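Looking after the hands: a morning with the Adonier's keeper

The woman who minds the Adonier at Flakby has a soft spot for its wrists. "Everyone asks about the legs," she told me over a very welcome pot of tea, "but it's the hands I fret over." 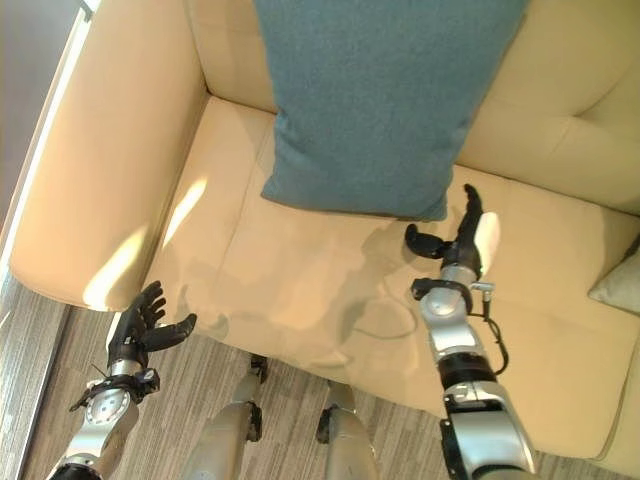

Vorkbridge, February 2022

She starts with the cable on each arm, feeling along it for stiff places, and then goes round the small screws at the wrist. "I use the short driver and I never hurry - you can strip one in a second, and then there's your afternoon gone." The fingers are bent gently, one joint at a time, with the power off.
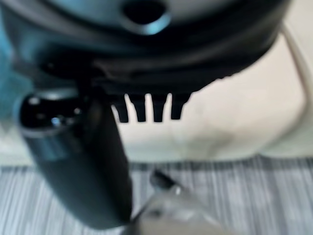
Her notebook has reached entry 853, and most of the entries, she admits cheerfully, say only "wiped and checked". December was livelier, when a worn thumb joint had to be swapped and the hand set up all over again. "I did it twice, bless it. The first time I'd put the washer in back to front."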